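Home Forums New Posts Members Help

Search this forum... Advanced

Filed under: Hardware > Older Desktops > Memory, CPU and Storage

Thread: Second-hand office towers as a backup server, memory errors after upgrade

**pesus_b** wrote:

I have three retired office desktops that I want to turn into one backup target and two spares. All three came from the same clearance lot at Wastwood. The plan was to put the most memory and the best CPU in one chassis and leave the others at stock.

The first machine passes its own diagnostics with the memory it shipped with. With four matched sticks from the other two it boots, reports the full amount, and then memtest throws errors on the second pass. 2,339 errors in one run, all in the upper half of the address range. Each stick is clean when tested alone in the first slot.

BIOS is current. No overclocking options on this board, so the timings are whatever it picks. Voltage reads normal. Before I buy more memory, is it more likely the slots or the board?

**rodormont** wrote:

Neither yet. Clean sticks in slot one only prove that the sticks and slot one work. Test one known good stick in each slot in turn. If all four slots pass with a single stick, go to pairs. If pairs pass and four fails, you are looking at signal loading on the channel or a marginal memory controller, and on machines of this age the controller is in the CPU.

Which means the socket is also a suspect. A bent contact or uneven cooler pressure can take out part of a channel and leave the rest working.

**slowbus** wrote:

I disagree with going to the socket early. Every time the cooler comes off and goes back on there is another chance to damage something. Clean the DIMM contacts with isopropyl, blow out the slots, reseat. That fixes most of these. Office machines sit on the floor for years and the slots fill with dust.

**rodormont** wrote:

Reseating is fine as a first step. But he has already moved the sticks between machines, so they have been reseated several times. An error range confined to the upper half does not look like dust to me.

**pesus_b** wrote:

Did the single-stick test in each slot. Slots one to three pass. Slot four passes once and fails once. Cleaned it, same result.

**glapina** wrote:

Check how tight the cooler screws are before anything else. On the office boards I work on, an overtightened corner shows up as errors in one channel and nothing else. Back all four off and bring them up evenly in a cross pattern, a half turn at a time. Costs nothing.

 Lay the tower on its side and get the panel off before you touch the slots.
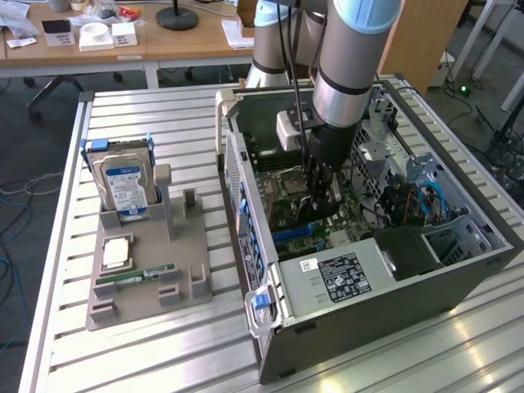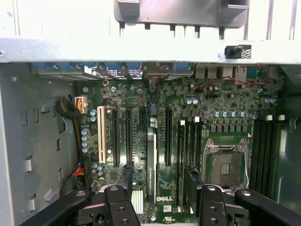
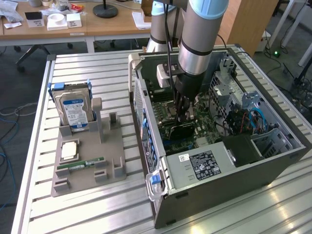

Last one is the parts tray: drive, CPU, memory.

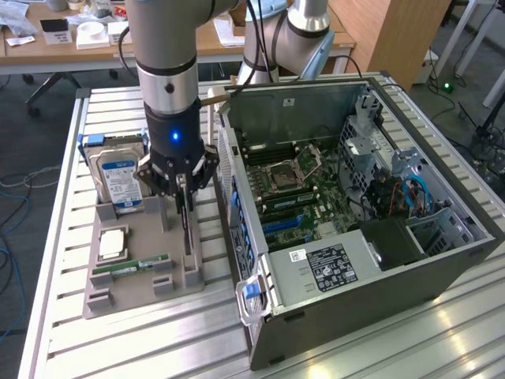
Šimkus Hardware Reuse Workshop, Desktop Section

Keep pulled parts in a fixed order and put them back in the same order. If you mix CPUs between three identical towers without labels, you will not know which one had the fault by the end of the evening.

— Gediminas Lapiņa

**slowbus** wrote:

Cooler pressure I can accept as a cause. I still would not pull the CPU for it. Loosen and retighten is one thing, lifting the chip is another.

**glapina** wrote:

Agreed, and I did not say to lift it. Loosen, retighten, retest. Only if slot four still fails do you swap the CPU with one of the spares.

**pesus_b** wrote:

Two of the screws were noticeably tighter than the other two. Backed off and retightened as described. Slot four has now passed three times in a row with a single stick. Running all four sticks overnight.

Separate question while that runs. The drives from the lot are mixed ages. The oldest shows 28 reallocated sectors, the count has not moved since May. Is it usable as one half of a mirror?

**rodormont** wrote:

A stable count is better than a rising one. I would use it for scratch space and nothing else. Run a full surface read and look at pending sectors as well as reallocated. If pending is anything other than zero, retire it.

**mirrorset** wrote:

I would use it. A mirror exists so that one side can fail. I ran a drive with 104 reallocated sectors for two years in a mirror and it never dropped out. People throw away usable disks over a single SMART attribute.

**rodormont** wrote:

One drive for two years is one drive. The problem is the rebuild. When the good half fails you are reading the weak one end to end, under load, and that is when the bad areas turn up. For a backup target the drive is the whole point of the machine.

**mirrorset** wrote:

It is a backup target. The originals still exist somewhere else. If both halves die on the same day he makes a new backup.

**slowbus** wrote:

That holds only if he keeps no history on it. If he wants to go back several versions, the originals do not help him.

**pesus_b** wrote:

I do want history. The old drive goes in one of the spares then, and I will buy one new disk to pair with the youngest of the lot.

Memory result: all four sticks, six passes, zero errors. CPU was not removed. Case temperature around 40 degrees at the end of the run with the side panel back on.

**rodormont** wrote:

Good. Run it once more after a week of normal use. Boards that have been under uneven pressure for a long time sometimes shift after a few heat cycles.

**slowbus** wrote:

And leave the cooler alone in the meantime.

**glapina** wrote:

Write the date on the inside of the panel in marker so the next person knows when the screws were last set.

**pesus_b** wrote:

Marked it 14 January 2020. Will post the second memtest log when I have it. Does anyone know if these boards will boot from a drive larger than 2 TB in legacy mode, or do I have to switch to UEFI first?

**mirrorset** wrote:

Switch to UEFI, or boot from a small SSD and use the big disks for data only. I do the second — less to go wrong when you replace a disk.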